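Rirnia tabletop set - README

last edit April 22, 2018 (M. Yatsenko)

Quick version for people who just want to load the thing. Two-arm teleop episodes, kitchen-ish stuff on a table: bowls, plates, cups, a spoon, cloths. 300 episodes in this release. Collected at the Kestdale room. Longer paper thing is coming, don't wait for it.

Questions on recording go to Miroslava Yatsenko, labels and splits to Selamawit Gebretsadik. Please don't mail both of us the same question, we sit at the same desk.

What you get

One folder per episode. Inside each: joint log for both arms, the camera streams, a task line in plain text, a notes file. Notes file is often empty. Not a bug, operator had nothing to say.

Four streams per episode. One fixed camera at the side, one overhead, one at each wrist. Side view is the least useful for training and the most useful for finding out what went wrong - lots of arm, not much table. We kept it for all episodes even though it eats disk.

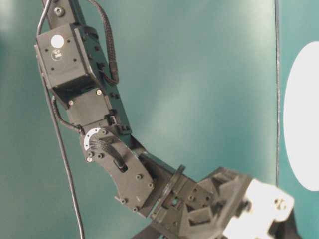 Joint angles are in radians, gripper opening is 0 to 1 where 1 is open. The first batch had it flipped. Fixed in this release, but if you have an old copy, delete it, don't try to patch. Selamawit tried.

Logging rate is 24 per second for everything. The joint log is recorded faster and then thinned to match the video. If you want the full rate log ask, it's on the Vondeck drive and nobody has cleaned it up.

Tasks

Task lines are short and say the goal only. Some samples as they appear in the files:

put the yellow cube in the white bowl
scoop the cube out with the red spoon
move the small bowl next to the plate
stack the cups
fold the light blue cloth

Spelling in task lines is whatever the operator typed. "blue" and "light blue" get mixed a lot. We thought about cleaning that up and decided to leave it, people who use the set will talk the same way.

Each task is one arm or two, marked in the field arms_used. An arm that isn't used still gets logged, and it still drifts a little when the operator rests a hand. Mask it if you care.

Wrist streams

Left and right are from the robot's side, not from where the operator stands. We got this wrong twice so check it yourself on a couple of episodes before you train anything. Each wrist view has its own gripper fingers big in the foreground, which hide part of the table when they close. Nothing we can do, the mount is what it is. Crop if you must, but the contact point is right there between the tips, so cropping costs you the best part.
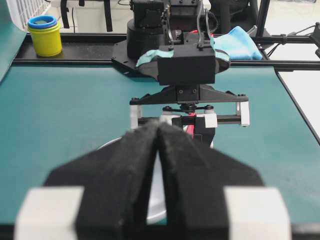

Exposure is locked per session. Not the same between sessions, so brightness jumps when you shuffle. Random brightness at train time took care of it for us.

Timestamps: wrist streams can lag the joint log by a frame or two. We lined them up with a tap at the start of each session, not each episode. Good enough for the slow tasks. For stacking I would re-check.

Leftover objects

Stuff from other tasks stays within view a lot. Cups or cloth at the back while the task is all about a bowl, that kind of thing. On purpose. The first model we trained on a bare table fell apart the minute a second object showed up. So now things get left out and shuffled between blocks, and the label file lists only what the task needs, not everything you can see. Don't use it as a detection set. Someone did. 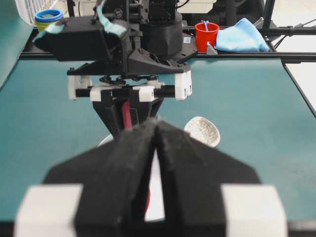
If you need full object lists, Stetsiuk has a partial pass covering 80 episodes. Different format, different names for the cups, no promises from us.

Failures

We keep them. Field outcome is ok, fail or partial. Partial means the goal got reached but ugly - object pushed instead of lifted, second try after a drop, etc. Call is made by the operator right after, then checked by one other person from the side view. When they dissagree it goes to partial.

Episodes stopped because of a motor fault are not in here at all. Those sit in a seperate folder on Vondeck.

Longest episode is capped at 1000 steps. Anything that hit the cap is fail, even if it was nearly done.

Spoon tasks

Hardest group by far. Start pose varies: sometimes the spoon is already in the gripper at step 0, sometimes it has to be picked up first. See spoon_start. If you mix the two without telling the model, expect it to wave an empty gripper over the bowl. Ours did, for a week.

The handle slips in the grip as well, so the scoop angle is not something you can read off the wrist joint. Use the overhead view for this group. 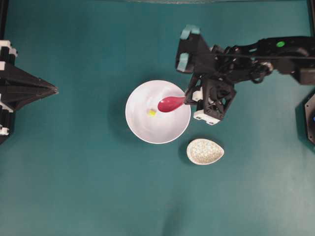
Splits

train / val / test by session, never by episode. Neighbors within a session look nearly the same and a random split will make you look way better than you are. Split files are in the top folder. Use them and say so when you report numbers.

Known problems

- a few notes files have the wrong encoding, open as plain bytes
- arms_used says "both" in some one-arm cloth episodes, being fixed
- overhead stream drops frames at the very end now and then, trim the tail
- task line missing in a handful of the stacking ones, outcome field is still right

Next

More cloth in July, and spoon episodes with a second operator. All spoon data so far is one person with one habit, and you can tell from the paths. If you find something broken, send the episode folder name and the step. Screenshots alone don't help us find it.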